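Flurkisville's repair night is moving down the street, and I'm pretty happy about it

So I finally have some news to share about the Flurkisville repair night, which a bunch of you have been emailing me about since spring. It's moving! Starting in October the whole thing leaves the back half of the Orngate building and sets up in the old shoe store on Hou Street, two doors down from the bakery. Same evening, same hours, same grumpy coffee machine (sorry, Jianguo, but you know it's true).

I stopped by on 11 June 2023 to hear Lina Darwish explain the plan to whoever wanted to listen, and the place was packed. I had to stand next to the coat rack with my broken toaster under one arm, trying to take notes with the other hand. If my quotes are a little short, blame the toaster.

Lina started the repair night when she moved to town and couldn't find anybody who would look at her sewing machine. At first it was just her and Aušra Lill and a toolbox, and people brought lamps. So many lamps. Then word got around and it was radios, fans, zippers, a cuckoo clock that took most of a winter. The group keeps a paper notebook with every item that comes in, and Aušra read us the total so far: 2,931 things looked at. She was careful to say "looked at" and not "fixed," and she got a laugh for that.

The reason for the move is pretty simple. The lease at Orngate runs out at the end of September and the rent was going up. The shoe store has been sitting there with brown paper on the windows for ages, and the owner, Xuelian Yu, offered it for $900 a month, which Lina says is less than they pay now for a bigger room with actual windows. There's a sink, too! You have no idea how excited people got about the sink. Somebody clapped.

I asked Xuelian afterward why she didn't hold out for a regular store, and she shrugged and told me she'd tried that already. Two people looked at it, one wanted to put in a vape shop and the other one never called back. She bought the building from her uncle and she used to try on school shoes there like everybody else in town, me included. I still remember the metal foot measurer and how cold it was through your socks.

The room does need work before October. The carpet has to come up, the lights in the back are shot, and the front door sticks so badly that Xuelian goes in through the alley. Jianguo Kong is running the cleanup and he has a list taped to the wall at Orngate where you can put your name next to a job. When I looked, painting was full and hauling carpet had plenty of open lines, so go figure. He'd also love to borrow a floor scraper if you have one. He says he'll give it back clean, and having lent him a ladder once, I believe him.
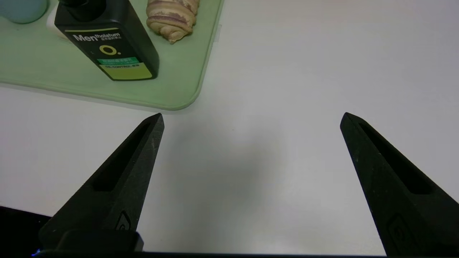 Around Town

Money is the other piece. The group figures it needs around $1,000 for paint, lights and a decent extension cord setup, and they had a coffee can going around the room while Lina talked. I put in what I had in my pocket plus a dry cleaning ticket, which I had to go back for. Anqi Xu counted the can at the end of the night and came up with $74, and she seemed fine with that for a first try. There's going to be a bake sale, and Anqi is making the sesame cookies again. Get there early. I mean it, last time I showed up an hour in and there were crumbs.

A few people had worries, and I think they were fair ones. Parking came up first. Orngate has that big lot and Hou Street has meters, though the meters stop at six and repair night starts at half past, so I think that'll work itself out. A man behind me asked about getting heavy stuff inside, since he'd been planning to bring in a snowblower, and Lina told him the alley door is wide enough for a hand truck but please, please call first. Another neighbor wanted to know if the noise would carry upstairs to the apartments. Xuelian has already talked to both tenants. One of them turns out to be a regular who's been bringing in the same record player since last year.

What isn't changing: it's still free, you still have to stay with your item while somebody works on it, and they still won't touch microwaves. You can sign up ahead through the Hireo page or just walk in and take a paper number, and walk-ins wait longer, but the wait is half the fun if you ask me. I've learned how to darn a sock and how to rewire a plug while sitting in that line, and I've heard more town gossip than I could ever print in this column.

Aušra is also hoping to start a sewing table that runs the whole evening, with a couple of machines people can use on their own. She needs thread in any color and she needs bobbins. If you have a drawer of your grandmother's bobbins that you've been feeling guilty about, she's the person to call. She does not need buttons. She said this twice. There are apparently a great many buttons.

The Orngate location stays open through the summer, so don't wait for the move if you've got something broken sitting in the hall closet. Summer nights are usually slower and you'll get more time with whoever is helping you. Fans and window screens are the big items right now, and Jianguo has gotten really quick at screens. Bring your own mesh if you can, he's running low.

As for my toaster, Lina took the bottom off, shook out what must have been a whole loaf of crumbs, and found a spring that had slipped off its hook. Five minutes, tops. I had toast when I got home, at ten at night, standing up in the kitchen, and it only burned on the one side.

If you want to help haul carpet or donate thread, leave a note in the box by the Orngate side door or send it to me here and I'll pass it along. I'll post the bake sale date when Anqi settles on one.

Contact the column | Submit a story | © 2023 Flurkisville neighborhood news | Back to top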